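January, and still dark at half past four when I put the kettle on. I have been meaning to write all week and kept falling asleep over the crossword instead, so this will be a bit of a jumble.

The big news is that the choir has settled on the spring programme, and I am to sing tenor again, whatever my knees think of the standing. Cletus Nguyen-Tran has brought us a setting of an old ferryman's song from Clunis, where his grandmother grew up, and it is lovely – slow and rocking, with a tune that sits in your head all through the washing up. The words were printed in 1,810 copies of a little parish songbook, he told us, and he has hunted for years and found 2 of them. One has a jam stain right across the last verse, so we are guessing at a line and a half!

We went through it twice on the first evening and I came in early both times. Margaret next to me was very kind and only laughed a little. By the end the altos had the middle section sounding so warm that I quite forgot to turn my page, and walked home the long way by the canal humming the bass part, which isn't even mine.

I rang Ellen when I got in, though it was late, and sang her the first verse down the telephone. She says it reminds her of the one Dad used to sing in the bath, and now I can't decide whether it is the same tune or whether we both just miss him.

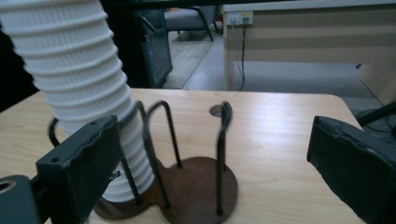

She is coming up for the concert if she can get the time off, and I have promised her the good bed and a proper breakfast. I must find my black shoes before then – I have a feeling they went to the jumble sale with the old curtains – and ask Cletus how on earth you are meant to breathe in that long phrase on page three.

Soup for supper, the leek one, and then an early night.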